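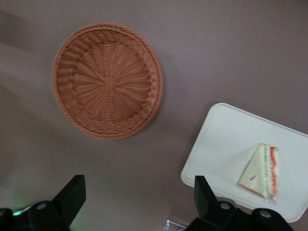
Famley's take, when I sent the draft numbers over, was that a grasp score means very little if the wrapper moves and the bread doesn't. Fair call, and it's shaped most of what I've been up to since the last report.

So, where we are. The wrist camera policy for wrapped food has now been trained on 435 demonstrations, all sandwich wedges in clear film, with the tray and the basket put down in a different spot each time. I held back 55 starts for testing and haven't let the training anywhere near them. We used to count a run as good once the wedge was in the basket. Now it also has to get there without the filling being squashed, and I check that by eye afterward (tedious, but I know what I'm looking at by now!).

The trouble is still the film. It throws little highlights at the camera, and a loose fold past the end of the bread can look like part of the sandwich. The old policy would happily close on the fold. I've added a short step where the arm pauses with the fingers open and takes a second look before it commits, and my favourite change of the whole period is that one, even though it makes every run slower.

I tried 3 versions of the pause. The longest gave the steadiest grasps, so I've kept it for now and I'll trim it later. The Barnov fingertips are wearing well, though I'd like a softer pair before we move on to rolls.

Money is on track. The only thing over budget is sandwiches, and I've moved a bit across from travel to cover it. I'll have the full test results to you in October, with the failures sorted by cause, the way Famley wanted them.

Van Beek Grasping Project | Contact: Cunel project office | Back to top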